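Bin picking exercise: setting up and running your first blocks

Robotics club, second-year group

This page takes you through the block exercise from a bare table to a logged run. You need the arm, the two grey bins, the block set and a laptop with the Gumia control program installed. Allow one full session. Read the safety sheet by the door before you switch anything on.

Step 1. Fix the bins

Set the bins side by side so that the arm can reach the floor of both without stretching. Clamp them down to the table. Push each bin hard with your hand. If it shifts at all, tighten the clamps and push again. A bin that moves by 2 mm in the middle of a run will spoil every pick after it.

Step 2. Check the cables

Move the arm slowly by hand control to each corner of the near bin. Watch the cables on the wrist as it turns. They should hang in an easy loop and never pull tight.

Step 3. Put the blocks in

Use three red-brown and three dark green. Tip them in from a cup and leave them as they fall, even if some end up on top of each other. Straight rows are too easy and the results won't tell you much.

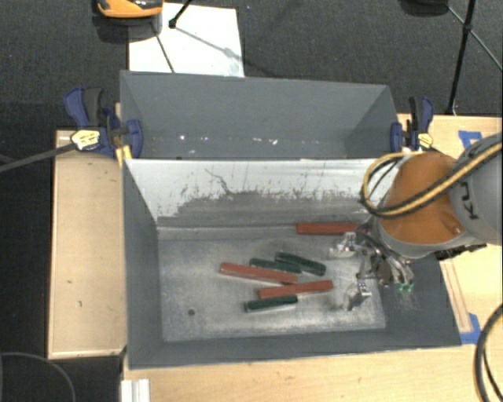 Saimi Keskinen
Club lead, robotics workshop

Step 4. Pick the first block

Start with a block that has clear space on all sides. Lower the open gripper over it, close at the slow setting and lift straight up. Carry it across to the far bin before you open the fingers.

Step 5. Work through the pile

Where one block lies across another, take the top one first. If the fingers touch the sloped wall, stop, back off and turn the wrist before trying again. After 5 failed tries on the same block, write it down as a miss and go on to the next.

Step 6. Log the run

Save the file under your team name and the run number. The Clirholm team was up to run 14 on Thu 29 October, so carry on from there if you are taking over their table. Park the arm, switch off and put the blocks back in their box.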